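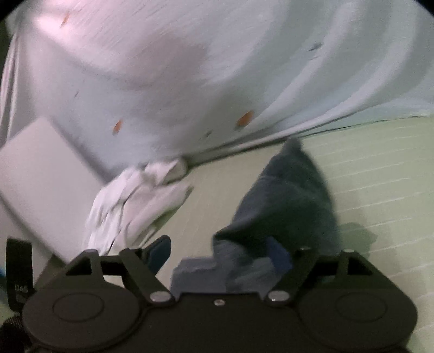 Search this community Search
Equipment and Facilities > Laundry and Linen > Budgeting for automation

Planning a first-year budget for hand-held grippers and one folding arm

Posted by Linen Services Office, Osagie Residence

Our department processes bed linen and mixed small items for a residential care building with 200 beds. Management has asked us to prepare a budget request for equipment that would take over part of the sorting and folding work. The request must be submitted in April, and the format allows one page for capital costs and one page for running costs.

We have received two written offers. The first, from Nornex, covers one fixed arm, a set of hand-held grippers for recording how our own staff handle the items, and an allowance for training the arm on those recordings. The second, from Preltis, covers the arm only and assumes that a general folding program supplied with it will be sufficient. The Preltis offer is considerably lower. Neither offer states clearly what happens if the arm performs well on towels and pillowcases but poorly on sheets, and sheets are the larger part of our work.

We would be grateful for advice from departments that have already gone through a purchase of this kind. In particular, we wish to know whether the hand-held grippers should be bought or rented, which running costs are commonly left out, and whether it is reasonable to ask a supplier for a trial on our own linen before signing. Our tables are of normal working height and the room has no spare floor space beyond one bay beside the dryers.

Folasade Wike

I manage purchasing for a group of residences and have prepared two requests of this type. I will take the points in the order in which they affected our figures.

The hand-held grippers should be treated as a separate line from the arm. They are used heavily during the recording period and very little afterward. In our first request we bought them, and they are now in a cupboard. In the second we rented them for 3 months, and the rental included replacement of worn fingertip pads, which had been an unplanned expense the first time. If you expect to introduce new types of linen every year, purchase may still be the better choice. Ask both suppliers whether recordings made on their equipment can be used with another supplier's arm, and have the reply put in the contract.

Staff time is the cost most often left out. Someone must use the grippers to pick up, spread and fold the items while recording, and that person is slower than usual for the whole of the session. We set aside 200 hours in the second request. Finance questioned the figure and then accepted it when we attached the shift plan. Please also consider who will check the recordings, as a recording that is spoiled halfway through a fold has to be found and removed by someone.

With regard to sheets, I would not sign either offer as you have described it. Large flat pieces are a different task from towels. They hang over the edge of the table, they catch on smaller items, and the hem is often rolled under where a gripper must find it. Ask for acceptance terms written by item type, with a stated result for each, and tie the last payment to the sheets. Nornex agreed to this with us after some discussion. I have no experience of Preltis.

A trial on your own linen is a reasonable request. Send the supplier items from ordinary use, including creased and faded ones, and let them be mixed. A supplier who will test only new white stock is testing something you do not do.

Your running cost page should include the service agreement, pads and other wearing parts, storage for the recordings, and electrical work for the bay. We also carry a small sum for table covers. Patterned or striped covers made no difference for our staff, but the supplier asked us to use the same covers during recording and in daily operation, and we had to buy a second set.

Jeltstead Laundry Cooperative

We bought the cheaper kind of arm with the general program included. It is satisfactory for hand towels. For sheets we returned to folding by hand within the first season, and the arm now works one shift out of 2. If your volume of towels is high it may pay for itself. Measure the bay before ordering – ours required a guard rail that was not shown on the drawing, and the door of the nearest dryer could no longer be fully opened.

Former shift lead

Rent everything if they will let you. The service agreement on ours went up after the first year and there was no limit on the increase in the contract.

Linen Services Office, Osagie Residence

Thank you for these replies. We have asked both suppliers for acceptance terms by item type and have requested a rental price for the grippers from Nornex. The shift plan will be attached to our request as suggested. The guard rail had not been mentioned to us by either supplier, and we have written to them again about the dimensions of the bay.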